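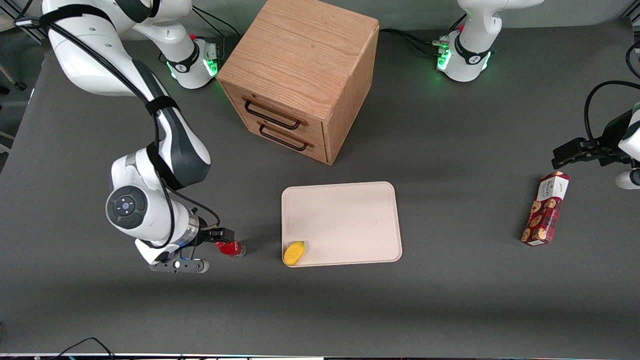 Two-armed robot at the Aletell open day, with a red item in its right gripper and the cutting board beside it.

Kitchen tips from the Aletell open day

I went to the open day in October mainly for the coffee and came home with a few notes on setting up a counter. Renata Gajewski ran the kitchen demonstration and took questions for 40 minutes. Most of what she does to get a table ready for the arms works at home too.

Put the cutting board down first. Everything else goes around it, with a hand's width of clear counter on each side.

Keep tall boxes to one side. Cookies, cereal and crackers get knocked over when you reach across them.

Small drawers belong at the back, turned a little toward you. Check that they open all the way before you start.

Lay bottles and cups down only if they are empty and capped. Full ones stay upright, away from cords.

Wipe the board between jobs, and wring the sponge out before you set it down. I change mine every 14 days.

Tie up loose cords. Hook-and-loop straps from the hardware store are fine, and a pack of 6 did my mixer, kettle and toaster.

Elżbieta Nowicki asked whether the robot could do dishes. Renata said they were still working on picking up and putting away. The next demonstration is in the same room, and you can bring your own mug.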